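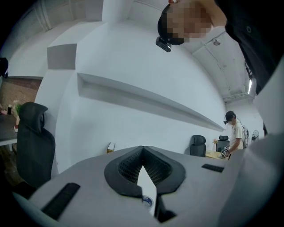
Arbeitstisch Meretau 73 im Test

Der Meretau 73 ist ein quadratischer Beistelltisch für Werkstatt und Büro. Geliefert wird er von Cestden in einem Karton, die Platte liegt oben, das Gestell darunter. Ich habe das weiße Modell seit Januar im Einsatz, überwiegend zum Sortieren von Kleinteilen und zum Verpacken. Kantenlänge laut Datenblatt: 73 cm.

Montage

Zehn Schrauben, ein Innensechskantschlüssel, eine Anleitung ohne Text. Aufbauzeit allein: 19 Minuten. Die Gewindeeinsätze waren sauber gesetzt, eine Bohrung musste ich nachsenken. Der beigelegte Schlüssel ist zu weich und rundet beim Festziehen aus – eigenes Werkzeug verwenden.

Aufstellung

Der Tisch steht mit einer Kante direkt an der Wand, links und rechts je ein schwarzer Bürostuhl mit hoher Lehne. Eine Kabeldurchführung fehlt.

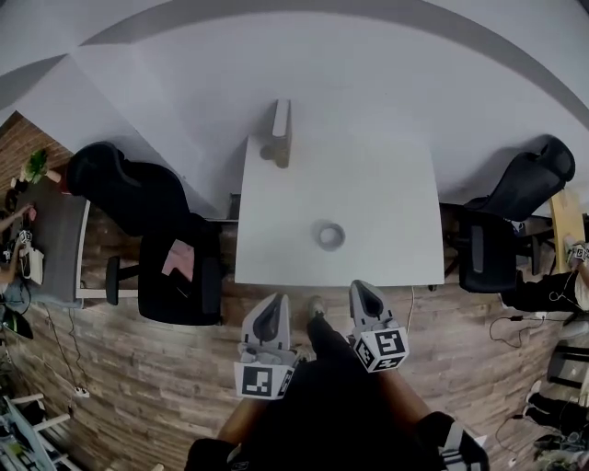 Eine Rolle Klebeband bleibt liegen, wo man sie ablegt, auch wenn jemand an die Kante stößt. Mein Exemplar hatte zunächst leichtes Spiel an einem Bein; nach dem Nachziehen aller Verbindungen war es weg. Auf Dielenboden mit Fugen muss trotzdem ausgerichtet werden. Die Stellfüße haben dafür 10 mm Verstellweg, das reicht.

Oberfläche

Weiß, matt, wenig Reflexion bei Deckenlicht. Graues Klebeband lässt sich rückstandsfrei abziehen, wenn es am selben Tag entfernt wird. Nach längerer Zeit bleibt ein Film, der mit Isopropanol abgeht. Abrieb von schwarzem Gummi ist hartnäckiger. Obsa Chala nutzt den gleichen Tisch zum Löten und hat nach kurzer Zeit zwei Verfärbungen gehabt, eine Silikonmatte ist dort also Pflicht.

Vergleich

Der Mikard ist größer und hat eine Kabelwanne, schwingt aber beim Schreiben stärker. Der Prajapati ist steifer, braucht zum Aufbau jedoch 2 Personen.

Bewertung

Steifigkeit: gut
Oberfläche: gut, nicht hitzefest
Montage: befriedigend
Zubehör: mangelhaft

Ersatzfüße sind bei Cestden einzeln bestellbar, die Platte nicht.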